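Bin picking at the Pruvach open day – anyone else go?
Forum > Meets, visits and days out

mossy_lathe wrote:
Went along to the Pruvach open day on Saturday, April 8, 2023 and thought I'd put a few notes up while I still remember them. Parking was dreadful (use the field, not the front), the tea was free, and the bin picking cell was easily the best thing in the building. I stood there so long that my other half went off and did the whole paint shop tour without me!

They had the arm fishing coloured bars out of a metal bin. The chap running it, Wayne Caron, was very patient with daft questions. He told us they'd logged 647 picks that week and 24 of them were duds, mostly when one bar was lying over another. I liked that he just came out with it – at the Lundodel show last October you couldn't get a number out of anyone.

Did anybody else make it?

tinplate_ted wrote:
I did, in the afternoon. Can't say I was as taken with it. It's bars in a bin. We had a bowl feeder doing that sort of job years ago and it never stopped for a think. Every time I looked over, the arm was hovering while the computer made up its mind.

mossy_lathe wrote:
A bowl feeder wouldn't cope with long bars chucked in any old how though, Ted. And you'd need new tooling every time the part changed.

tinplate_ted wrote:
You'd tip them on a tray and pay a lad to line them up. Cheaper too.

Quillback wrote:
Ted, have you tried hiring a lad lately?

I was in the 11 o'clock group. What got me was the hoses and cables. I've looked after a KUKA at work for a good while and it's always the cable dressing that goes first, never the arm. I asked Wayne how often they change theirs and he said they hadn't had to yet, but the cell hasn't done many hours. I give it a year.

dora_feeds wrote:
Quillback – agreed on cables. Ours rubbed through where they bend round the wrist and it took us two days to find the fault. Two days!

Question for anyone who was there: is the camera on the arm or up on a post? We're looking at a Fonimen kit with a fixed one overhead and I can't decide. Arm-mounted seems like more wiring to go wrong.

mossy_lathe wrote:
There's one on the arm, on a bracket down by the gripper. Wayne's view was that you get a closer look at the awkward ones that way, but you do lose time moving in to look. He said a pick took them 316 seconds in the very first trials, so it has come on a fair bit.

tinplate_ted wrote:
316 seconds! I could have picked it up, painted it and had my dinner.

Quillback wrote:
First trials, Ted. First trials.

Did anyone catch what the Căpraru people were up to in the next bay? I only got the tail end, something to do with stacking 400 trays an hour, and then we were moved along.

dora_feeds wrote:
Missed it, sorry, I wasn't there at all. Thanks for the camera answer. Could you put a picture up, mossy? I'd like to see how the bracket sits.

mossy_lathe wrote:
Course I can. Bracket's under the wrist, on the right, with the little black camera on the end of it. 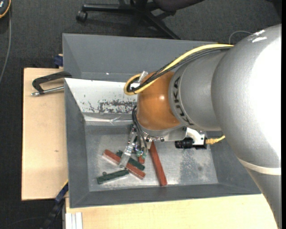
KUKA arm over the bin, red and green bars underneath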